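Changes to the Dostcombe library's home delivery run

From May, the home delivery service out of the Dostcombe branch will go out fortnightly instead of every three weeks. Members on the list don't need to do anything. Your delivery day stays the same and your driver will leave a card with the new dates in your next bag.

The service began with 33 members and now has 306, spread between the town, Canska and the farms out along Hanrahan Road. Most are older readers who no longer drive, but anyone who can't easily get to a branch may join, including people recovering from surgery and parents with a new baby at home. A short form is available at the front desk or by phone, and a neighbour or family member can fill it in on your behalf.

Each bag holds up to ten items. Large print and audiobooks on CD are still the most requested, followed by crime and rural romance. Jigsaws count as one item each, whatever the number of pieces. If you'd like magazines, please tell us which titles, as the popular ones are reserved quickly and we can't promise the current issue. 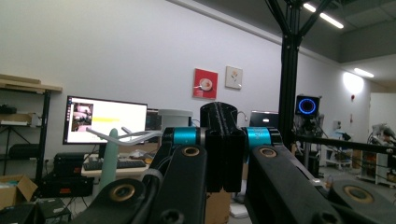 Ermira Yordanov, who has chosen books for the service for six years, keeps a reading history for every member who agrees to one. It saves sending the same title twice and helps her work out what to try next. You can ask for your history to be deleted at any time. You can also write "no more of this author" on the slip in your bag – she reads all of them.

A few practical matters. Please have returns ready in the green bag by 9 am, somewhere out of the rain. Drivers can carry bags into the kitchen or hallway if you've asked for that on your form, but they can't wait while books are finished. If you'll be away or in hospital, ring the day before and we will hold your selection at the branch. There are no fines on home delivery items, and a lost book won't affect your membership, although we'd appreciate hearing about it so the catalogue can be corrected.

The Rurkano end of the run is changing slightly. The road past the silos is closed to heavier vehicles until the culvert is repaired, so the van will come in from the highway side and reach those members after lunch.

We are also after donated audiobooks in good condition, with all discs present. The shelf holds 100 titles and some members have been through the lot. Donations can be left at the Dostcombe desk during opening hours. Please don't put them through the returns chute, as the cases crack.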